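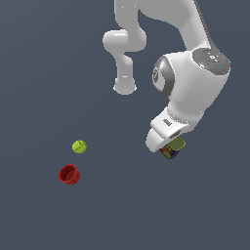 Last updated: May 31, 2021

The surgery waiting room in Rirnham has been repainted, and patients are said to be calmer for it. I went along with a cold cup of tea and an open mind. The tea lasted longer.

The work was done on the advice of Plallia, a colour consultancy that charges £619 for what it calls a mood reading. A member of staff sits in your room for 10 minutes with a fan of swatches, then writes you a report. Rirnham's came to 18 pages. It recommended green.

Cauã Arruda, the firm's founder, told me that people "carry less tension" near muted shades. I asked how he measured tension. He said they used a questionnaire, filled in after the decorators had left and after the broken heating had been mended. Seven people returned it. Five said the room was nicer. It was also, by then, a good deal warmer.
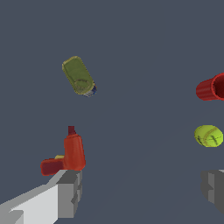 Homes & Interiors

None of this would matter much if it stopped at surgeries, but the same claims are now printed on paint tins. Tomić, which sells its emulsion by post from Fekdale, offers a "sleep" range and a "focus" range. Two of the colours appear in both under different names. When I rang to ask which effect I should expect, I was put through to someone in deliveries.

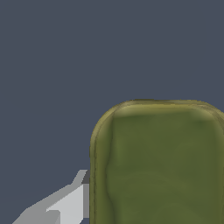

Colour advice has always borrowed a little science when it wanted to raise its prices. The current favourite is green set against a cool, greyish blue, a pairing that Plallia's report describes as "restful by nature". Look at the big olive shape here, with its rounded corner and slate background, and see whether your pulse drops. Mine didn't. I quite like the two together, and I'd have thought that was reason enough to buy a tin.

Ajith Unnithan, who has painted houses in Fekdale since he left school, gets asked about mood most weeks now. He tells customers to try a patch by the window and look at it again after dark. He doesn't charge for that. Plallia plans to open a second office in September.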